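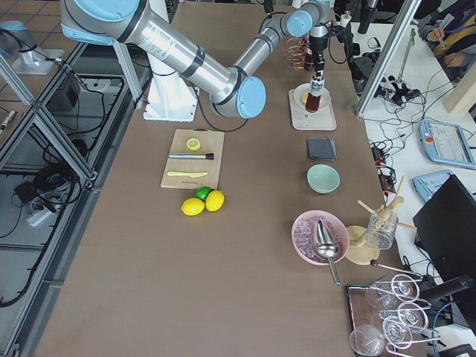
Robot arm holding a bottle over a white bowl at a drink preparation table.

Bar automation at Vindley is the use of robot arms for drink preparation at the company's Trundilwood site. The system was set up under Colm Gilmartin, head of beverage operations, and took over part of the work of the preparation staff. Arms handle bottles and bowls. Cutting fruit, refilling ice and checking glassware remain manual tasks.

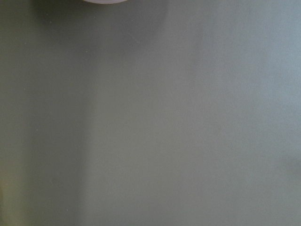

Who stops the arm if something goes wrong?
The attendant on shift does, using the emergency button on the teach pendant, and then logs the stop before work resumes.

Staffing changed from fixed stations to rotating posts. Each shift has 2 attendants, who spend the first 45 minutes laying out items in set positions. Pavithra Shenoy, who wrote the training course, divided it into layout, fault recovery and cleaning. Former station workers kept their pay grade, but the job now involves more standing watch and less repeated lifting. Some reported that waiting on the arm was more tiring than pouring.

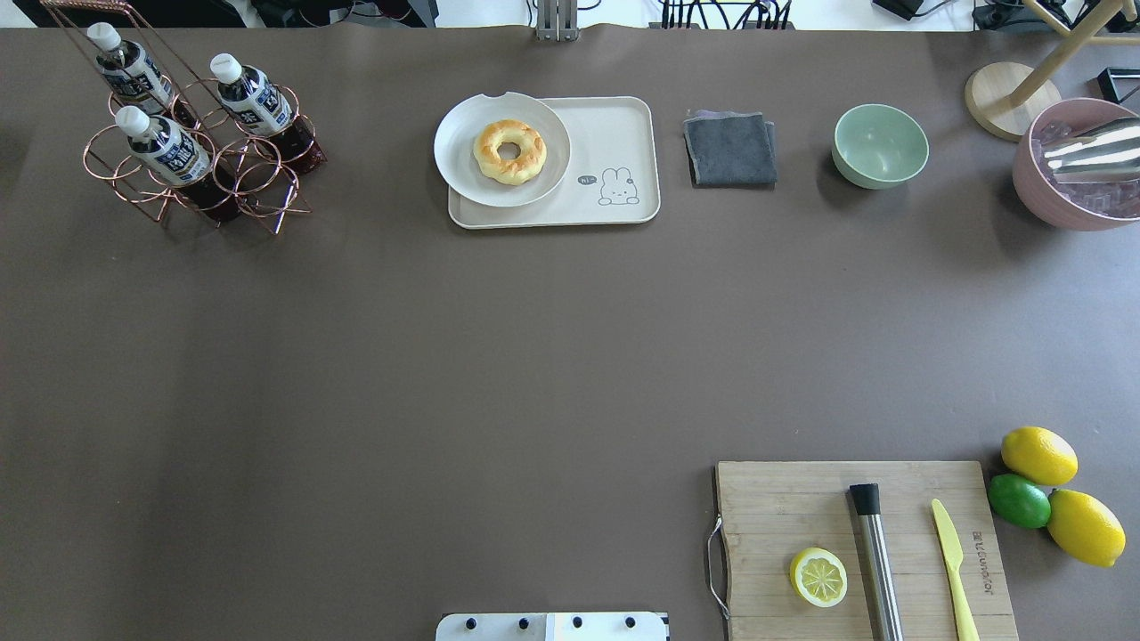 Bottles are restocked by hand between runs, and an item set down outside its assigned area can halt the sequence. The fault log held 3423 entries by December, most of them for misplaced items. A second installation, at Fesasbridge, uses the same layout with one attendant per shift.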